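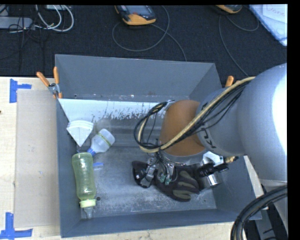

Crisanto Bañez writes his dialogue last. He has published two novels, Mukley and The Ruddock Road, and in both cases the first full draft had almost no one speaking in it. "I put down who is in the room and what each of them wants," he says. "Then I put down what changes by the end. If I can't fill in that second part, the chapter isn't ready for talk." His chapters are set in working places, and he likes plain objects in them, a gray metal bin with a scuffed floor or a loop of black and tan cable, things a character can look at when he doesn't want to answer.

The new book, Flekholm, runs to 29 chapters. The draft he sent to his first readers in June had 24, and most of the additions came from conversations that needed more space. One of them, between a ferry mechanic and his sister, took 20 attempts.

"They kept telling each other things they both knew," Bañez says. "She would say, 'Since Dad died you've been working nights.' He knows that. She's saying it for the reader, and the reader can tell."

In the final version the sister asks whether he has eaten. He says he had something at work. The father comes up two pages later, when she moves his coat off a chair.

Bañez reads each exchange out loud with the tags removed. If he loses track of who is speaking, he looks first at the lines, and adds a name only when the lines are fine as they are. He uses "said" for nearly everything. His editor on Mukley once marked 109 places where he had used something else, and he changed all but a few.

He doesn't write dialect by spelling. "Word order does most of it," he says. "My aunt puts the important word at the front. I can hear her without dropping a single letter."

He has started a fourth book, called Filis for now. It has three characters and so far none of them has spoken.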